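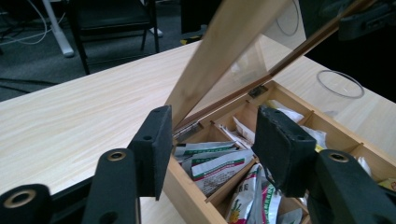 Best way to sort a tea box with a glass lid?

Hertta Koivisto
I finally have one of those wooden boxes with the little compartments and a glass lid, and I love it! I use it for tea packets, but after a week it's a mess again. Different brands come in different sizes, some stick up over the dividers, and then the lid won't sit flat. Do you sort by flavor or by size? And do you leave the paper wrappers on?
Posted Tue 11 February

Gerkley
Oh, I have one too and it's my favorite thing on the counter! Go by size first. Tall packets stand on their short side in the deepest compartments, flat ones go in on edge like file cards, and any packet that still sticks up gets its empty top margin folded over (only the margin, don't crease the part with the tea in it). After that I group by flavor, fruity ones on the left, plain black on the right. Leave the wrappers on, they keep the smells apart. A peppermint without its wrapper will get into everything, I lost 20 bags of good Earl Grey that way! Also pull out any loose scraps of paper every time you refill. They eat up so much room.

Pomero
just dont overfill it. mine holds more if i put less in each slot, if that makes sense

Mathias
Agree with Gerkley on the wrappers. If the hinges are small, check the screws now and then. Mine worked loose in July and a quarter turn fixed it.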